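To: Pace shared workshop list
From: Sveva Amato
Subject: Re: Hand-held gripper build - fingers, markers and cables

Dear members,

I am replying on behalf of the Pakcombe build group to the message from Harish Sastry, which is quoted here for those who joined the list after December.

On behalf of the Jultcombe members, Harish Sastry wrote:
> We intend to build a pair of the Skunonine hand-held grippers
> over the winter and would be grateful for the group's current
> advice. In particular:
> (a) Are the rubber finger pads still recommended?
> (b) How should the marker patterns be fixed to the cubes?
> (c) Is there a preferred first object for practice?
> Our budget covers 4 sets of pads and one spare housing.

The answers follow in a slightly different order. They were agreed with Ettore Farina and Pierina Zuccaro, who maintain the parts list.

1. Finger pads

The black rubber pads remain the recommended fitting. Please use the textured matte type and confirm that both fingers meet at the tip before the housing is closed. A small gap lower down, between the curved faces, is normal and should not be corrected by packing the pads. Screws on the finger mounts should be brought up evenly and checked again after 40 open-and-close cycles.

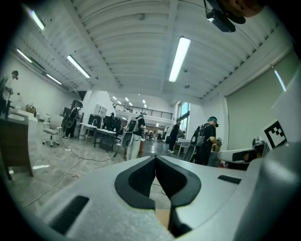
2. Marker patterns

Print the patterns on matte paper at full scale and do not trim the white border. Each face of the cube must be flat before the sheet is applied. Members have reported poor tracking where a corner had lifted by as little as 5 mm, and in each case a fresh print resolved the matter. Kindly keep the left and right sets in separate envelopes, as the patterns are not interchangeable.

3. Practice objects and cables

The group suggests a paper cup. It is light, it costs very little, and it shows at once whether the jaws are closing with too much force. A plastic bottle may be introduced later, first upright and then on its side. An ordinary table is quite adequate for this work. With both grippers held out in front, the forearms should be free to move without the elbows touching the body.
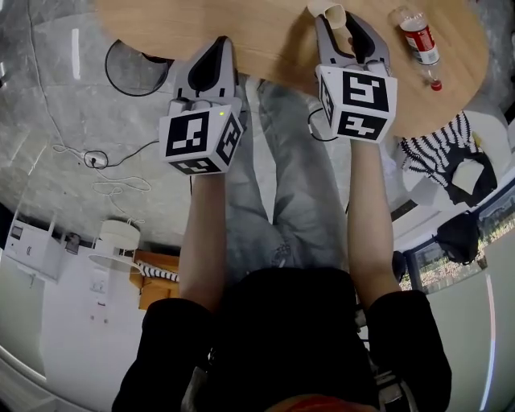

Cable length is the item most often raised with us after assembly. The lead should leave the underside of the cube with enough slack for a full turn of the wrist, and any surplus should be gathered and tied well away from the feet. Felicja Śliwiński has prepared a short note on strain relief, which will be added to the shared folder once the drawings have been checked. Until then, members are asked to keep to the older drawing - sheet 14 - and to disregard the loose sketch that was sent out with it.

With regard to the budget, 4 sets of pads should be sufficient for two grippers. We would advise a second spare housing if funds permit. The side slots are the weakest part of the print, and replacements from the Jultcombe machine currently take longer than we would wish.

Corrections to the parts list should be sent to Ettore Farina directly and not to the full list.

Yours sincerely,

Sveva Amato
for the Pakcombe build group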